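Forum: Cell Planning and Purchasing
Thread: Second pick cell, where would you put the money first?

tolstack
Posted 2022-05-17

We have one bin-picking bench running and approval in principle for a second. I have to turn in a budget before the end of the quarter and would like a check on the split before I commit to it.

Current state: one large arm, finger gripper, single metal bin, external cabling run down the outside of the arm to the wrist. Items are mixed consumer goods, no fixed geometry. The second cell would run the same item classes at the same bin size.

Line items under discussion:
Arm: used, from Nair, with controller and pendant, or new at close to double the price.
Gripper: second unit of what we have, or the Livedbridge quick-change set.
Cable dress pack: Villden quote is 2392 for the full kit with wrist swivel and spares.
Bin and fixturing: in house.
Integration: 17 days of my time, if nothing else lands on me.

The dress pack is the line my manager wants to cut. Present routing is below. 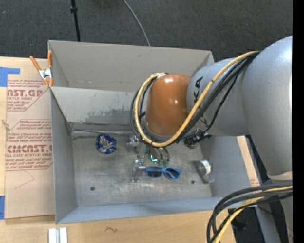
ferrule_count
Keep the dress pack. Cut the quick-change. If both cells run the same item classes you have no tool change to make, so you would be paying for a coupling that adds weight and length at the wrist and eats payload. A second copy of the current gripper also means one set of spare fingers covers both cells.

On the used arm, get the controller hours and the date of the last grease change in writing before you compare prices. We bought one without that and spent the difference on a wrist rebuild.

graywater9
Disagree on the dress pack. For bench work with short reach and limited wrist rotation, external cable with strain relief at the wrist is fine if it gets inspected. 2392 buys a lot of replacement cable. I would write a monthly inspection into the maintenance plan and put the money toward the camera mount, which is missing from your list entirely.

ferrule_count
That holds for fixed picks. Bin picking means arbitrary approach angles, so joint 6 winds both ways all day and the loop at the wrist flexes on every cycle. The loop is also the first thing to touch the bin wall when the arm reaches into a corner. Replacement cable is cheap. The downtime and the re-termination are the cost.

tolstack
Corner reach is a real constraint for us. Sloped walls help, but I already limit the tilt angles near the walls in software to keep the bundle clear, and those limits cost us picks. I had not put a number on it. I'll pull the rejected grasps from the log and see what share are clearance rejections. If it's small, graywater9 has a point.

Camera mount: correct, I left it out. We have extrusion on hand but not enough for a second frame.

benchmark_low
Two things not on the list that will show up later.

Bin fixturing. "In house" is not a budget line. If the bin is held down with a spring clamp, that will do for development, but a shifted bin invalidates your wall model and the arm finds out first. Price a locating plate with pins. We had ours cut by a local shop in January and it was the cheapest item on the order.

Test objects. Foil, dark lenses and bare curved metal on a scratched metal floor are the hard cases for most depth sensors. If those are in your mix, get a sensor on loan before fixing the budget. Pluvanholm lent us two units for two weeks against a deposit. One returned mostly holes on shiny items and we would have bought it from the datasheet.

graywater9
Seconding the loan. Also consider a matte liner for the bin floor. If production allows it, that is a smaller spend than a better sensor.

ferrule_count
Liners lift at the edges and then you are picking the liner. Paint or bead-blast the floor.

graywater9
Paint wears through to the same scratched metal in a few months. Ours is bolted at the corners and has not lifted.

tolstack
Revised split, for anyone planning something similar:
Arm: used, conditional on service records.
Gripper: second unit of the current one, plus spare fingers. Quick-change deleted.
Dress pack: held as an option pending the log numbers. Villden confirmed the quote is good for 60 days.
Locating plate: added.
Camera frame: added.
Sensor: loan first, placeholder amount only.
Integration: still 17 days, which I now think is low.

benchmark_low
It is low. Calibration and the safety review are usually what gets left out. Are they in the 17?

tolstack
Calibration is. The safety review is not. Adding it as a separate line.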